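About Us

Welcome, and thanks for stopping by our little corner of the internet! Plostier Driving School has been teaching people to drive in and near Tetach for a good long while now, and if you've ever sat at the light on Domínguez Avenue behind a small car with a big yellow sign on the roof, well, that was probably one of ours (and thank you for not honking).

We started out with one car and a borrowed desk in the back of a tire shop. The car was a hatchback with a heater that only worked on the highway, so our first February was a chilly one, and a lot of our early students learned to parallel park in mittens. They passed anyway. Some of them now send us their own kids, which makes us feel very proud and a bit old.

These days we have our own building on Sostusell Road, right across from the feed store, with a classroom, a waiting area with decent coffee, and a parking lot big enough to practice in. We bought the lot next door a few years back mostly so that beginners could have somewhere to stall, roll backward and take out a cone or two without an audience. To date 2,458 students have finished a full course with us, and we keep a paper card for every one of them in a filing cabinet that really ought to be replaced.

Most of the people who call us are teenagers, or the parents of teenagers, but please don't let that put you off if you're a little further along in life. We teach plenty of adults who never needed a license until they moved out here, and folks who had one years ago in another country and want to get used to our roads before they take the test. We also have a nice steady stream of people who drive perfectly well and just want a refresher on merging, or on backing up a trailer, or on driving after dark.

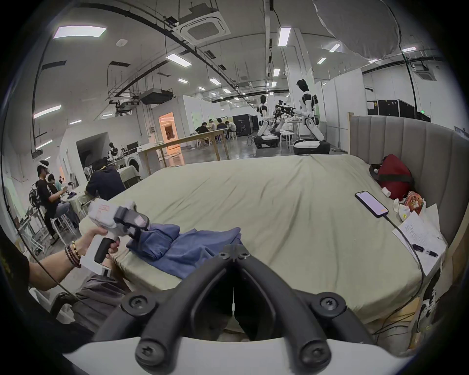

Lessons run 60 minutes, and we pick you up and drop you off at home, school or work as long as you're inside the county. You'll have the same instructor from your first lesson to your last unless you ask for a change, and if you do want to change, just tell the front desk. You don't have to explain. Sometimes two people just don't click in a small car, and we'd much rather you were comfortable.

The full course is $930, which covers the classroom part, all your driving time and the use of our car on test day. If you already have your classroom certificate from somewhere else, it's $700. You can pay in installments, and we don't add anything on for that.

The office will be closed from 3rd July through the end of the holiday, so if you're hoping to get a summer spot, give us a call before then or leave a message and we'll ring you back when we open up again. Come in and say hello if you're passing, too. Park anywhere in the front, but do mind the cones!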